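Pladora Work Table - User Manual
Section 4: Preparing and Caring for the Tabletop

4.1 Before first use

The tabletop ships with a clear protective film on the upper face. Remove the film only after the legs are fitted and the table is standing in its final position. 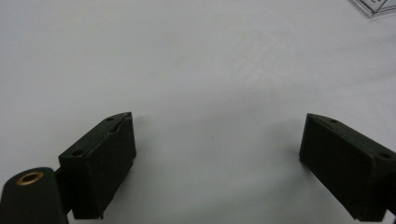

The finish is a pale gray-white with low gloss. It marks less easily than a polished finish but holds fine dust, and dust left under a heavy object will scratch it.

1. Lift the film at one corner and pull it back slowly, keeping it low and flat against the top.
2. Check for adhesive along the edges. Remove any residue with a cloth and warm water.
3. Wipe the whole surface with a damp cloth, then dry it with a second cloth.
4. Leave the top uncovered for 90 minutes before placing anything on it.

Note: Small differences in shade across the top are usually caused by room lighting. Before reporting a color fault, look at the surface in daylight from both long sides.

4.2 Leveling

1. Place a spirit level at the center of the top, parallel to the long side.
2. Turn the adjustable feet until the bubble is centered. Clockwise raises the corner.
3. Turn the level 90 degrees and repeat.
4. Press down on each corner in turn. If the table rocks, lower the foot at the raised corner by a quarter turn and check again.
5. Tighten the lock nuts by hand, then a further quarter turn with the wrench supplied.

Caution: Do not extend any foot past the red line on the thread. On uneven floors use the Vellum spacer pads (part 123), one per foot.

4.3 Load and heat

The maximum load is 80 kg, spread evenly. Do not stand or sit on the table.

Caution: Do not place hot pans, irons or soldering equipment directly on the surface. Use a stand with feet at least 37 mm high.

Clamps may be used along the long sides only. Fit a soft pad under each jaw - bare metal will dent the edge.

4.4 Routine cleaning

1. Clear the top completely. Lift objects; do not slide them.
2. Brush off dust and grit.
3. Wipe with water and a few drops of dish soap, working from the center outward.
4. Rinse the cloth, wipe again and dry.

For ink or pencil, use a white eraser first. If the mark remains, apply Futex surface cleaner to a cloth, not to the table, and rub lightly for a few seconds. Wipe off with water.

Do not use scouring powder, steel wool, acetone or furniture wax. Wax leaves a film that shows as dull patches and is difficult to remove.

For scratches and edge damage, see Section 6.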